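作業ノート 10月 梱包準備室

朝はすこし冷えた。部屋に入ったら先に来ていた人が暖房をつけておいてくれて、ありがたかった。お茶を飲みながら昨日の続きを書いておく。

Vellskaの詰め合わせ作業を双腕ロボットに手伝ってもらう件、練習用の台での試しがだいぶ進んできた。現場のラインに入れる前に、まずここで雑多な品を浅い段ボールのトレーに入れさせて、どこでつまずくかを見ておく、という段取り。現場の品そのものは数がそろわないので、形と硬さがばらけるように手近なものを並べている。ぬいぐるみ、ブロック、お菓子、水のボトル、といった具合で、通りがかった事務の人に「おやつの時間ですか」と笑われた。まあ、そう見えると思う。

午前中は品の置き方を変えながら20回。気になったことを忘れないうちに。

・ボトルは横に寝かせると、つかむ位置の指定がむずかしい。キャップ側に寄りすぎると重さで傾く。次は胴の真ん中あたりを狙う設定にしてみる。
・金色の包みのお菓子は、照明の当たり方で認識の点数が上がったり下がったりする。カーテンの開け閉めより、天井灯を一列消すほうが効きそう。要確認。
・ぶどうの房は力加減。いまの設定だと、見ているこちらの肩に力が入る。
・オレンジ色のビスケットの箱は素直。箱ものは本当に助かる。
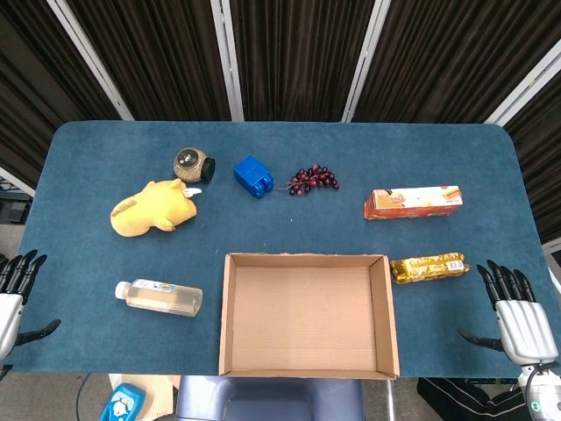
それで、品の話よりも書いておきたいのは、昼に現場の班の人たちと話したことのほうだ。詰め合わせの班は立ち仕事で、忙しい時期だと一人で一日に最大600個を扱う。手首と腰にくるのは前から聞いていたけれど、今日あらためて聞いてみたら、いちばんつらいのは同じ品を取って入れるだけの時間が延々と続くことだそうで、むしろ中身の組み合わせを考えたり、傷のある箱をはじいたりするのは嫌いじゃない、と言う人が多かった。こちらはつい「重いもの、大きいものから機械に」と考えていたので、順番を考え直したほうがいいかもしれない。

もうひとつ、心配ごともちゃんと出た。機械が入ったら人を減らすのか、という話。これは私の一存で答えられることではないので、わからないことはわからないと言ったうえで、いま計画にある配置表をそのまま見せた。班の人数は変えず、2人が交代でロボットの見守りと品の補充に回る形になっている。見守りの席に座れるのは膝の悪い人にはうれしい、という声もあれば、座って見ているだけだと落ち着かない、手を動かしていたい、という声もあって、どちらもよくわかる。交代の間隔は25分くらいから始めてみようという案をもらった。こちらで決めるより、こうして出してもらうほうがずっといい。

現場の人にもこの台を見てもらった。ベテランの方が、手の動きを見ながら「取る前に一回迷うのね」と言っていて、たしかに指を開いてから止まる間がある。ログでは気にしていなかったところだ。横で待つ人にとっては、あの間が続くと調子が狂うらしい。動作の計画を前倒しで計算できないか、Gandatskaの制御の担当に聞いてみる。止まる理由が表示灯か音でわかるだけでも違うと思う。緑だけだと動くつもりなのか待っているのか区別がつかない、とも言われた。

手順書についても一言。いまのものは私たち開発側の言葉で書いてあって、「把持失敗時は再試行を選択」などと平気で書いてある。現場では「つかみ損ねたら、もう一回のボタン」で通じるので、全部書き直すことにした。下書きは共有フォルダの手順書のところに置いておくので、気づいた人は遠慮なく赤を入れてください。

午後の残りは片づけと配線。足もとのケーブルが床を這っているのが前から気になっていて、現場に持っていくときはカバーをつけるか、上から吊るかを決めないといけない。見学の人が来る日はとくに注意。

次にやること
・天井灯を一列消した状態で同じ並べ方をもう一度
・ぶどうの把持力を一段下げる
・表示灯と音の案をまとめて班の人に見てもらう
・手順書の書き直し、まずは止め方のページから
・トレーの予備を資材置き場からもらってくる

夕方、班の人が帰りがけにのぞいて「名前はつけないの」と聞いてくれた。まだです、と答えたら、明日みんなで考えてくるとのこと。候補が出たらこのページに書き足します。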